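Clothing pickup company left a bag on my porch with a charity sticker. How do I check if it's real?

Asked in Consumer Help > Donations and Charities
Posted 2018-09-29 by porchlight39

A plastic bag was left on my porch with a sticker that says "Pralon Family Relief - clothing pickup." It says to leave clothes, shoes and bedding out by 8 a.m. and a truck will come by. There is a phone number and a line that reads "proceeds support families in need." No address and no registration number.

I called the number twice and got a recording. The same name is on two drop boxes behind the grocery store on Villanueva Road. I have clothes to give away, with a black top laid out on the bed so far, and I would like them to go to people who need them, or at least be sold for a real charity. I also want a receipt for my taxes. Is there a way to look this up before I put anything out?
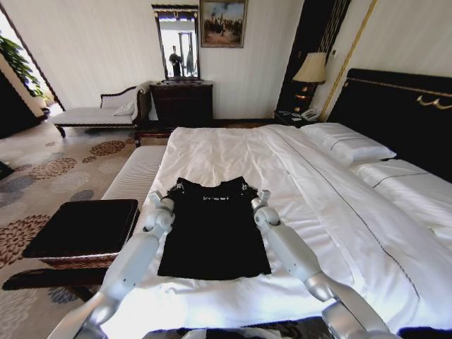
valldenmom
Look for the words "for profit" in tiny print at the bottom of the bag. Ours had them under the fold. The company sells the clothes by the pound and pays a flat fee to use a charity's name. I found out when I asked for a receipt and they said they don't give them.

ledger2213
Your state probably has an office that registers charities, often under the attorney general or the secretary of state. Search there for the exact name on the sticker. If nothing comes up, try the phone number in a search engine, as these outfits change names a lot.

If a charity is named, call it directly using a number you find yourself, and ask:

Do you have a contract with this pickup company?
Do you get a share of sales or a fixed payment?
Who sends the receipt?

In Zaltdale the boxes also need a city permit, and the permit number has to be on the front. A neighbor reported one in March that didn't have it and the city tagged it. I don't know if your town has the same rule. The clerk's office can tell you.

For the tax part, the receipt has to come from a qualified charity. A sticker on a bag won't do. Write down what you gave and the condition of each piece before it leaves the house.

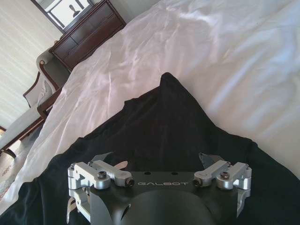 Sort and list items before donating.

boxes_and_bags
just take it to a church or a shelter, they give you a slip at the door. Call first though, mine stopped taking bedding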